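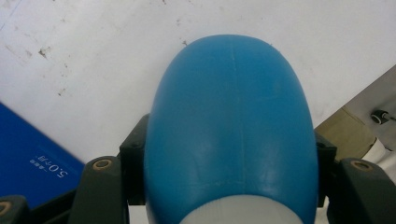 Hiveck Stellero Hand-Held Gripper – Finger and Bracket Service Set

Overview

The Stellero service set contains the wear parts for the Stellero hand-held gripper, together with the fasteners needed to fit them. It is intended for sites that carry out their own routine upkeep and wish to keep tools in service between factory inspections. The set suits all Stellero grippers with gray molded fingers and threaded brass inserts. It does not fit the earlier Arthur model, which has a different finger mount.

Contents

Finger, left
Finger, right
Contact bracket, black, one pair
Bracket screws, 3 per side
Hex key
Printed setup card

Fitting the brackets

Place the gripper on a clean bench with the fingers fully open. Remove the bracket screws from one side only and lift the old bracket away. Wipe the finger face with a dry cloth. Seat the new bracket flat against the finger and start all three screws by hand before tightening any of them. Repeat on the other side.

Close the gripper slowly by hand. The two brackets should meet along their full height. If they touch at the top first, loosen the screws on both sides, hold the fingers closed, and tighten again from the bottom up. Fitting and alignment take about 30 minutes.

Threaded inserts

The brass inserts are set into the finger during manufacture and are not sold separately. An insert that turns with the screw has lost its hold, and the finger must be replaced. Adhesive should not be used to secure a turning insert – it can enter the thread and prevent later removal of the screw.

Checking the grip

After any change of parts, close the gripper on a smooth, rounded test object. Curved plastic surfaces show poor alignment sooner than flat-sided boxes do. The object should remain upright and should not rotate when the gripper is lifted. A bracket that contacts on one edge only requires adjustment.

Care

Brackets may be cleaned with mild soap and water. Solvents are not approved for the fingers. Inspect the screws at the start of each work period and replace any with rounded heads.

Ordering

Service set, complete: part ST-46
Bracket pair only: part ST-46B

Orders are filled from the Rastow parts center. Questions about fit may be sent to Zulema Domínguez, Parts and Service. Please include the serial number from the underside of the handle. Opened sets cannot be returned.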